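Clatside Beauty Board > Lips > Long wear

Thread: Odutero lip stain, is the hype real?

farzad_h
Joined: May
OK so I caved and got the Odutero peel-off lip stain after seeing it all over my feed. I went for the shade Janjua, a dusty berry. First day I wore it through coffee, a burrito and a two-hour call with my mom and it was still there. I'm kind of obsessed?? My only gripe is the smell when you put it on, like grape cough syrup. Anyone else tried it?

stefi.vavra
Yes and I returned mine! It went patchy in the middle of my lips by lunch and left this dark ring around the outside, like I'd lined them in the car. I really wanted to love it.

farzad_h
Oh no, the ring! How long did you leave it on before peeling?

stefi.vavra
The full ten minutes like the box says. I scrubbed first too. My lips are just dry in winter, I think that's half of it.

Mwajuma_M
Ten is too long for dry lips if you ask me. I do six, and I put the tiniest bit of balm on the outer edge only, then wipe it off before the stain goes on (a Q-tip works fine). No ring since. I'm wearing Janjua right now with the Wastov clear gloss over it and I love this combo so much!

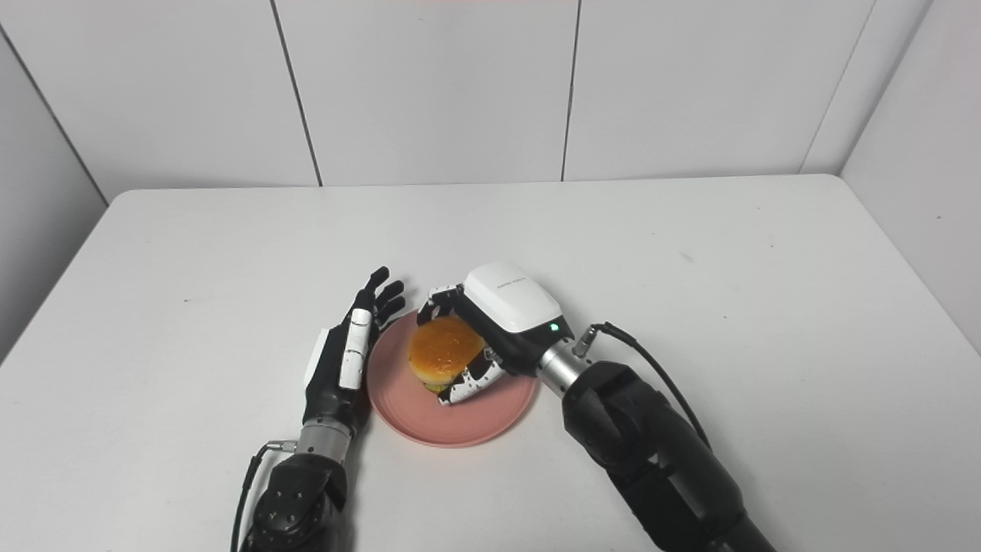
Reply #6
vojtech_b
Gonna disagree on the gloss. Anything oily on top broke mine down in an hour, and the Wastov one is pretty oily. I'd stick to a plain matte balm or leave it bare.

Mwajuma_M
Huh, mine lasts till dinner with it on. Maybe you've got the old Wastov formula? The new one feels way thinner to me.

vojtech_b
Could be, mine's been in my bag forever. I'll check the tube tonight.

eduard.murin
Is the mini size worth it, or do you go through it fast? I don't want to end up with a full tube of something that makes me look like I ate a popsicle.

farzad_h
Get the mini! You need such a thin layer. And start with a lighter shade than you think, they all come out darker on me.

stefi.vavra
Fine, I might try the mini too, with the six-minute thing. If I get the ring again I'm coming back here to complain.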